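Two-arm bench cell, cables chewing through at the wrist. How are you dressing yours?

tamarack_lou
Morning all. Long-time reader, and I've had so much help from the old posts in this section that I feel a bit cheeky asking for more. I look after a two-arm cell in our workshop at Jevthorpe (black drapes, dark mat, an arm on each side reaching in to the middle) and I've just replaced the wrist camera lead on the right arm again. It's failed in the same spot each time, right where it leaves the bracket and has to follow the wrist through its roll. The old lead lasted 122 hours by the log, and I'd been quite pleased with myself over the strain relief!

For now I've gone to a generous loop over the top of the upper link, with a curved hose to keep the radius honest. The left arm is still dressed the old way, with the bundle hanging underneath. I'd love to hear what the rest of you do before I pull that one apart as well.

oldgreaser_nb
Welcome, Lou. Can we see the cell with both arms in over the mat? Easier to talk about slack when we know how far they travel.

tamarack_lou
Of course, and sorry, I should have thought of it. Arms in over the middle, from the side and from up top:

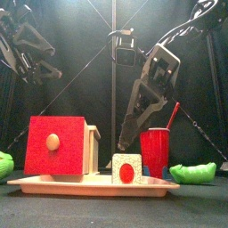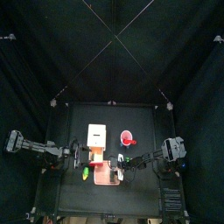 How much slack should I leave at the wrist?

Enough that the wrist can reach both ends of its roll with the elbow fully bent and the lead never goes straight. Jog it there slowly by hand first, add 40 mm to whatever that takes, and clamp it on the link side as well as at the bracket.

oldgreaser_nb
That slack rule above is the one pinned from the old wiki, and I'd still go by it. I'd worry more about the trailing bundle on the left arm, to be frank. Anything that hangs under a link will sooner or later find something to catch on, and when it does the connector takes the load. Bring it up top to match the other side and you'll sleep better.

Idris Rees
I'm going to disagree a little, with great affection for oldgreaser, who has bailed me out more often than I care to admit. I ran our Skenda cell with the bundle on top for the better part of a year, and every time the elbow folded up tight the hose got pinched against the shoulder cover. Underneath, with a light spiral wrap and a tie at each link, it has been no trouble at all. It does depend on how low you work. If your gripper spends its day right down at tray height then fair enough, the top route makes sense.

oldgreaser_nb
Pinching means your loop was too short, mate. Ours is up top and has been through two winters without a new lead.

Idris Rees
It may well have been short! I'd still want to see somebody fold that elbow right up before I called it fixed.

tamarack_lou
This is so helpful, thank you both. We do work low, the trays sit straight on the mat, so I'm leaning toward the top route with a longer loop. I'll fold the elbow all the way before I tighten anything, Idris, I promise. One more while I have you: does anyone check the bracket screws on a schedule? When I had the right camera off I found one I could turn with my fingers, and I'm wondering how long the calibration had been wandering on me.

flores_bench
We do ours every Monday-equivalent, meaning whenever the shift pattern rolls over. Takes 19 minutes with both arms parked, and most of that is me hunting for the small hex key. Medium threadlocker (go easy, a tiny drop), a paint pen stripe across the head and onto the bracket, and then you can see at a glance if one has crept. Recalibrate the camera after any screw has been touched, even if you're sure it went back exactly where it was. I was sure once, and lost an afternoon to grasps landing off to one side.

Leif Vigfúsdóttir
Seconding the paint stripe. I'd add the screws on the fingers as well, they work loose sooner than the brackets do at our place. And please, Lou, kill power to the arm before you put your hands in there with the key, and prop the links so they can't sag on you. I have a scar from the Risstead cell that I show to all the new starters.

tamarack_lou
Ouch! Will do. I've ordered a longer hose and a paint pen, and the left arm comes apart when they get here. I'll post the hours on the new lead sometime in January, if it makes it that far.

oldgreaser_nb
Order two hoses. You'll cut the first one short, we all do.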